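Buckwheat, Again

Sekiguchi's hillside buckwheat is back on the order sheet, and those of you who have been asking since November can stop leaving notes in the honesty box. The crop was small. It is always small, but this year Yoshinori Kawaguchi says the deer took a personal interest in it, and he has drawn us a map of where they got in, with arrows.

For newer members: this is the old local strain, short in the stem and stubborn about ripening all at once. It was grown on the upper fields long before anyone thought to put it in a paper bag with a ribbon. Modern seed yields more and falls over less. It also tastes a bit like the bag. The upper fields had nearly gone back to scrub when Mayu Higuchi started asking her neighbors what was in their sheds, and came home with 2 jars of seed and a long lecture on drainage.

The jars are now up to 60 rows, cut by hand, partly on principle and partly on account of the tractor. Milling is at Fekadier, where Ingeborg Berchtold runs the stones slowly and takes a dim view of people who ring to ask if it's ready. It is ready when she says so. Flour comes in small bags only, and whole groats in whatever she has left.

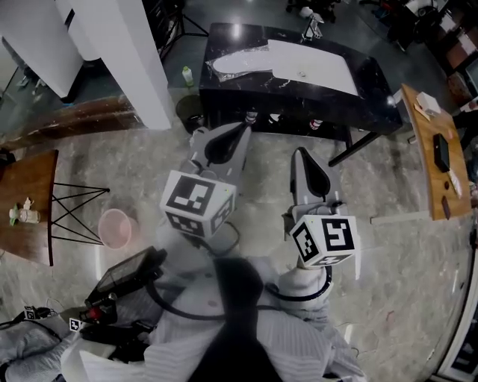
Keep the flour in the fridge if you have room, and use it sooner than you think you need to. Isamu Kobori swears by noodles made the same morning, though his instructions run to four pages and assume you own his rolling pin. Pancakes are more forgiving — equal parts buckwheat and plain flour, an egg, enough milk to make it pour, and a rest on the counter while you find the good pan.

Orders go to Yuzuki Nishimura by Mon 20 April. Please write your name on the form this time. Last season we had a very keen request for six bags from someone who signed it "the usual," and those bags are still on the shelf behind her desk.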